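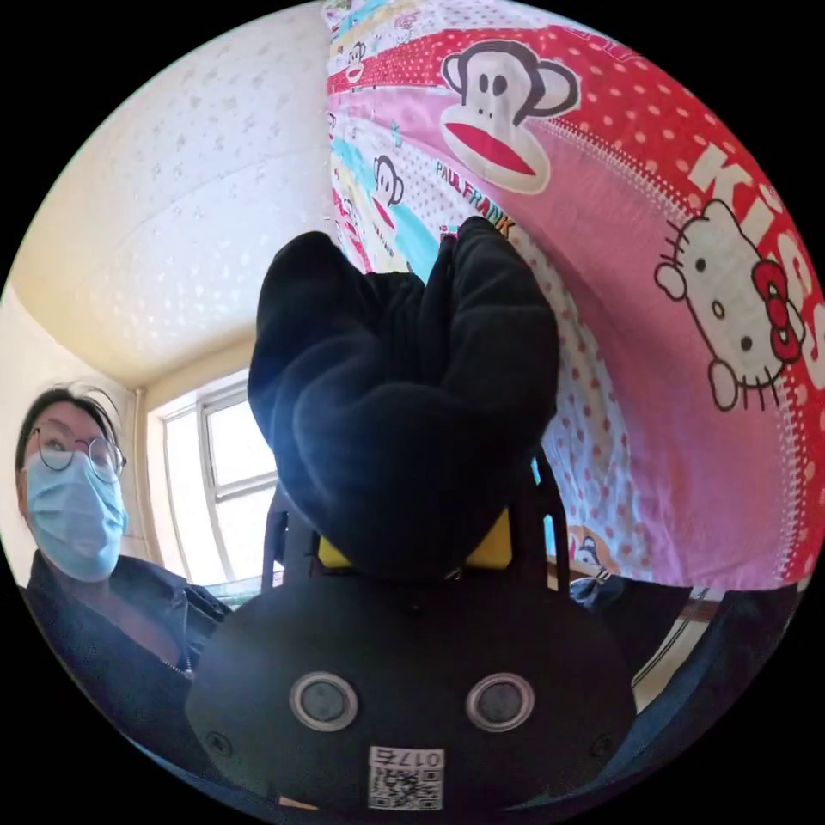

Murkero Dips and Spreads

A set of 357 recipes for cold dips, spreads and relishes, stored as one JSON file per recipe. Maintained by the Abella kitchen group. Current version: 6.

Contents
recipes/ one file per recipe
units.csv conversion table, cups and ounces to grams and millilitres
tags.csv 42 tags (dairy, pulse, nut, make-ahead and so on)

Fields
title, servings, ingredients, method, chill_minutes, keeps_days, tags, source

Ingredient amounts are in grams unless the unit field says otherwise. Spoon measures are level. A tin is entered by drained weight. chill_minutes is 0 where the dip is served at once, and blank where the source gave no time.

Sources
Fleseo newsletter, Endport church cookbook, readers' letters.

Known problems
19 recipes have no keeps_days value. Do not read a blank as safe to store.
"Soft cheese" and "cream cheese" are still separate ingredients.
Allergen tags were added by hand and should be checked before use.

Corrections
Send the file name and the line to change.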